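Section 4: Setting Up the Grasp Demo for an Open Day

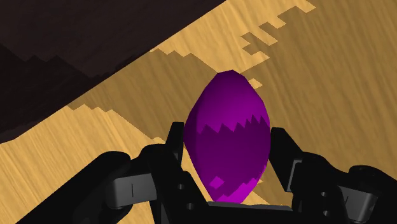 I wrote this section after running the simulated grasp demo at the Leinonen open day, and I've tidied it up since with notes from Tuulikki Kuusisto, who ran the second table and is a lot more patient than I am. If you've worked through Sections 1 to 3, you already have Kiditia installed and the arm model loading without errors. If you don't, go back and do that first, please! You do not want to be sorting out a missing model with a line of ten-year-olds breathing on your keyboard.

The demo itself is simple. A visitor presses a key, the simulated gripper closes on an object, lifts it, holds it and sets it back down. Then the visitor gets to change something and try again. I've found people stay longer when they can break it.

What you need

A laptop with Kiditia and the Flindelora scene pack
A second screen facing the visitors
A wired keyboard you don't mind getting sticky
The printed key card (it's at the back of this guide)
An extension cord, longer than you think

4.1 Before the doors open

1. Plug in the laptop. The scene will run on battery, but it drops to a slower drawing mode and the fingers start to look jumpy.

2. Connect the second screen before you start Kiditia. If you do it afterward, the window sometimes opens on the wrong side and you'll have to drag it across.

3. Open the Demo menu and pick Open Day. This loads the wood surface, the two-finger gripper and the purple egg. There are other objects in the pack, but the egg is the one I'd start with every time. It's wider in the middle than at either end, so visitors can see right away why the place you grab it matters.

4. Set the camera to Close. The default view shows the whole arm, and from six feet away nobody can tell what the fingers are doing.

5. Set Hold Time to 30 seconds. The default is shorter, and I kept losing the object while I was still halfway through my sentence.

6. Run one full cycle yourself and watch it all the way to the end.

Note: The egg is built from flat facets and has a blunt top. A few people will ask why it isn't smooth. The pack comes with a smoother version (Object > Detail > High), but on my old laptop it made everything crawl, so I leave it on Low and tell them it's a low-detail model.

Note: You may also see stair-stepped edges on the shadows, on the wood and on the egg as well. Your graphics card is fine. The shadow setting in the Open Day scene is kept low to save memory. Turn it up under View > Shadows if you have a decent machine, and turn it back down if the picture starts to lag.

4.2 Running the demo with visitors

1. Reset the scene with the R key. Get in the habit of doing this between every visitor, even when it looks fine.

2. Let the visitor press the space bar. The fingers close, and the status line at the bottom changes from Open to Contact. Wait for Contact before you say anything about lifting.

3. Press L, or have them press it. The arm goes up and holds.

4. Ask what they'd like to change. The key card lists grip force, finger height and surface friction. Most kids go straight for force and crank it as high as it goes (so did Lauri Vainio, and he works here).

5. Run it again with the new setting. Give them a moment to look before you explain what happened.

6. Press R and wave in the next person.

Caution: Don't set grip force above 300. Kiditia will let you type a bigger number, but the solver gets unhappy and the object can shoot off across the scene. You'll get a big laugh and then a frozen program. If it does freeze, close the window, start again from step 3 of 4.1, and keep talking.

Caution: If you have a real arm at the same event, make sure this laptop is not connected to its controller. Pull the network cable and turn off Live Link under Settings. Check it twice. I check it three times.

4.3 If something goes wrong

The egg slips out during the lift. Finger height is probably off. Press H to put it back to the default and try again.

The fingers close but the status line stays on Open. Contact sensing has been switched off, usually by somebody leaning on the keyboard. Press C.

Error 551 at startup. The scene pack doesn't match your version of Kiditia. Download the pack again from the Pudora server and restart. I had this one at seven in the morning and it took me far too long to find, so now it's in the guide.

The picture is upside down. Press V twice. I still don't know why this happens.

4.4 Packing up

Save the session log before you close anything. Go to File > Save Log and put it in the Open Day folder, and if the list is longer than 40 runs, save it in two parts or the viewer won't open it. Then wipe down the keyboard, roll up the cord, and put the key card back in its sleeve.

Section last changed 01/02/2018. The steps for the touch screen version are in Section 5.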